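Jonari wipe-down arm: our buying notes

I get asked for this page a lot, so I've finally typed it all up. I plan equipment for the Shboul offices, and I've spent since May working out whether we should buy a Jonari (the small mobile arm Skusisar sells for cleaning touch points) or keep doing door handles the way we do them now. If you're putting a budget together, steal whatever you like!

Start with your doors, before you even open the price sheet. I walked all three floors on a Monday with a clipboard and came back with 211 handles, push plates and glass edges that people grab all day. Skusisar quotes by touch point, so that one number drives everything else. Write down which way each door swings too, and what kind of handle it has, because a lever on a pull door takes the arm a lot longer than a flat plate does.
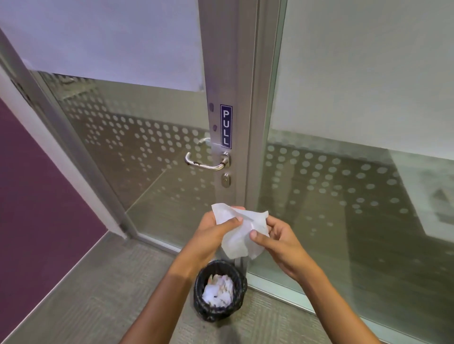
Glass door with a lever handle, marked PULL. Wipes go in a lined bin.

The quoted time is 51 seconds per door, and that's the wiping only. Add travel, add the wait when somebody walks through, and add the wipe change. I'd forgotten that last one completely in my first draft and had to redo the whole sheet (grr). A person changes a wipe without thinking about it, but the Jonari carries a cassette and you pay for the cassettes. They come 285 wipes to a case, and I'd budget two cases to start with so you can see how fast your building eats them.

Glass was my other big question. The arm needs something to steady against when it rubs at a mark, and the standard wrist has no second hand for that. There's an add-on brace pad for glass and thin metal frames. Get it in the first quote if you have doors like ours! Adding it later means another setup visit, and those are billed separately.

Also ask about frosted film and dot patterns. The finder on the base model likes plain surfaces, and Skusisar told me to send them pictures of every patterned pane before signing anything.

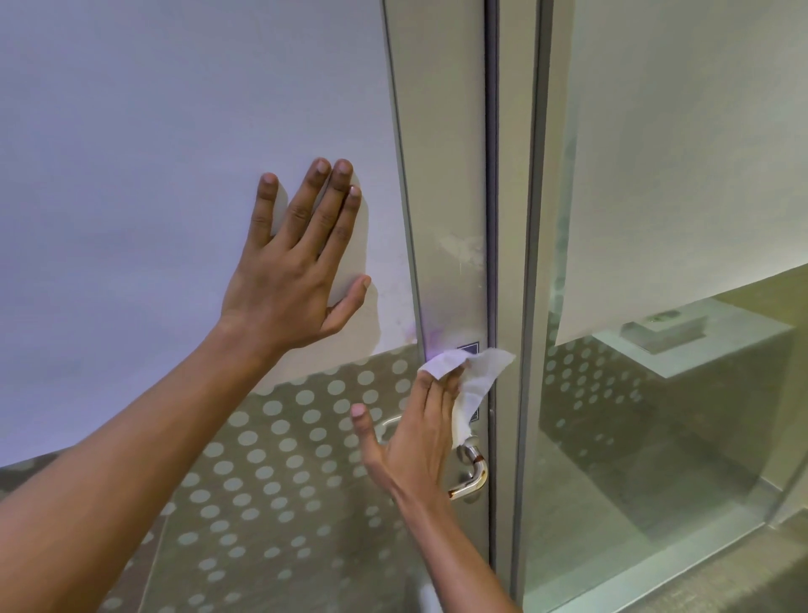
Etenesh Birhane wrote in to say I should have put the service plan higher up the page, and she's right. Her site went with Kustum for service instead of the seller, and the part she'd want in writing is who pays for a loaner while the arm is away. I've added it to my own list.

What I'd put on the order, as of now:

Jonari arm with base, 2 batteries
Brace pad for glass
Two cases of wipe cassettes
Setup visit, with the door list sent ahead
Service plan, loaner terms spelled out

Prices change, so ask for a fresh quote and check the date on it. Siham Kassab has my blank door sheet if you'd like a copy.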